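Delthorpe Cooks Together Returns in May, and This Year We're Feeding 431 of You!

Well, we've gone and done it again! Wurnari, the little supper club that started with two saucepans and a borrowed tent, is bringing its community cook-along back to Delthorpe this May, and I couldn't be happier to be the one telling you.

If you missed us last time, it's simple. You sign up, we send you a recipe, and everybody in town cooks the same dish on the same evening -- at home, at work, wherever there's a stove. Then we all carry our dishes down to Mulach Hall and eat.

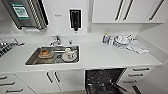 A sink, a cup and a saucer: kitchens big and small can join in.

We've picked a baked squash and lentil dish this year (my grandmother's, with less salt, sorry Grandma). It takes 9 ingredients and one oven.
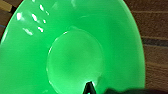
Erdal Eren
Founder and Head Cook, Wurnari

Our friends at Ekinci Grocers are putting together ingredient boxes at cost, and you can pick yours up from four in the afternoon on the day. Please bring your own bag! Each box feeds four, so team up with a neighbor if you're cooking for two.

We also want to hear from workplaces. Last year a couple of offices cooked together in their break rooms and had such a good time that they've already asked for bigger boxes.

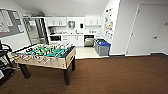
How to Sign Up

Stop by the Wurnari counter at Mulach Hall any morning before noon, or ask at the register at Ekinci Grocers. Tickets are free, but places stop at 431 -- that's every chair the hall owns. Reporters are welcome to come hungry, just ask for me at the counter.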